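Visit report: the Drimcombe shared workshop, open Monday

Drimcombe is a members' workshop on the second floor of a former print building. It opens to visitors one Monday a month, from late afternoon until the last member leaves. I went in May to see a two-arm manipulation build that Ngan-ling Fang and Panagiotis Lazaridis have been running there in their spare time. I build a similar machine at home, with less success, so these notes lean toward the parts I wanted to copy.

The room is divided by a row of steel shelving. Wood and metal are on the street side. The electronics benches and the robot cell are on the other, with their own breaker. The cell is a table bolted to the floor, with an extruded aluminum frame over it and the two arms mounted at the back corners of the table. Visitors stand behind a strip of yellow tape, and there is one emergency stop on each side of it.

The arms are a six-joint design that Lazaridis drew himself and has revised four times. The present revision is called Kallik. Links are printed in nylon with aluminum inserts at the shoulder and elbow. The first three joints use geared brushless motors and the wrist uses smart servos on a serial bus. Reach is 567 mm from the base axis to the wrist flange. Rated payload is not a number he was willing to give me. He said the elbow starts to sag visibly at full extension with a full soda can, and that he plans tasks so the arm never has to do that.

Most of the first hour went to the wrist. Early versions ran the servo cable outside the forearm in a loop, and the loop caught on whatever the arm was reaching over. Kallik routes it through a hollow bearing, which limits wrist roll to a turn and a half in each direction. The controller counts turns and refuses to go further. The limit was hit twice while I was watching, and both times the arm stopped, backed off and approached from the other side. The recovery is slow, perhaps eight seconds, and Fang considers it the next thing to fix.

Control runs on a used office desktop under the table. The low-level loop is on a separate microcontroller board per arm, made by a small outfit called Brova, and the desktop only sends joint targets. I asked why the desktop doesn't close the loop itself. Fang had tried that, and the timing jitter from the camera driver was enough to make the wrist buzz. Since the split the buzz is gone and the cameras can drop a frame without consequence.

The task set is kitchen work at toy scale. A child's play kitchen is cheap and light, and nothing on it minds being hit. It also has most of the geometry of the real thing: a vessel with walls, a raised tap, a recess, items hung on a wall. The current list covers putting toy vegetables into a pot and taking them out again, moving the pot on the stove, and taking a utensil down from where it hangs.

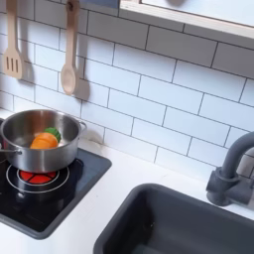 Demonstrations are recorded by hand. The operator sits at a second table and moves a pair of small leader arms, unpowered copies of the big ones with encoders in the joints, and the Kallik arms follow. Fang and Lazaridis take turns, along with Idun Lunde, a member who came over from the sewing machines and is by their own account the best operator of the three. The log stood at 1147 accepted demonstrations on the day of my visit. Rejected ones are kept in a separate folder with a one-word reason. The commonest word is "slip".

I was allowed to try. The leader arms are lighter than expected and have no force feedback, so the only sign of contact is what you see. My first attempt at a vegetable pushed it along the wall of the pot until it climbed out. On the fourth I got it in and let go cleanly. Lunde's advice was to come down more steeply and to watch the fingertips and ignore the wrist. It helped.

Fingers are a story of their own. The pair fitted in May are cast silicone over a printed core, with a shallow groove down the middle. Plain flat fingers held round objects well enough but let long handles rotate. The groove fixes a handle in one orientation and costs a little grip on everything else. Marina Mavromatis casts them at home, eight at a time, and a pair lasts two or three weeks before the tips tear. She brought a box of failures. Most had air bubbles along the groove – she now taps the mold for a full minute before the silicone thickens, and the last batch was usable throughout.

Lighting took longer to settle than I would have guessed. Glossy surfaces give the cameras trouble, polished metal most of all. Two LED panels with diffuser sheets now hang from the frame, and exposure is locked. A reflection of the gripper moving in a shiny surface still confuses the policy now and then. No cure was on offer.

The learned policy ran for the last part of the evening. I kept my own tally on pick-and-place into the pot: 35 attempts, of which 26 succeeded. Failures were mostly early release on the rim. The utensil task was shown only a few times and I would not put a rate on it. When it worked, it was slower than the human operator by a factor of two or three.

On cost, Lazaridis keeps a spreadsheet and let me read it. Parts for one arm come to about 1571 dollars, including the controller board and excluding the prints that failed. Motors account for more than half. The gear sets come from a supplier named Karagiannis, who sells seconds at a discount if you accept some backlash, and the joints I wiggled by hand did have a noticeable amount. The second arm was cheaper, as they already had the jigs.

Practical points for anyone going. The entrance is at the back, by the loading ramp, and the bell is faint. The elevator is for freight only. Closed shoes are required on the street side of the shelving. Veronica Lazăr signs visitors in and keeps the list for the cell, where the limit is six at a time; I waited twenty minutes. The drawings for Kallik are available on request, with the gripper in a separate file, and the bill of materials is one revision behind the drawings at the elbow. Ask for the newer bearing number before ordering.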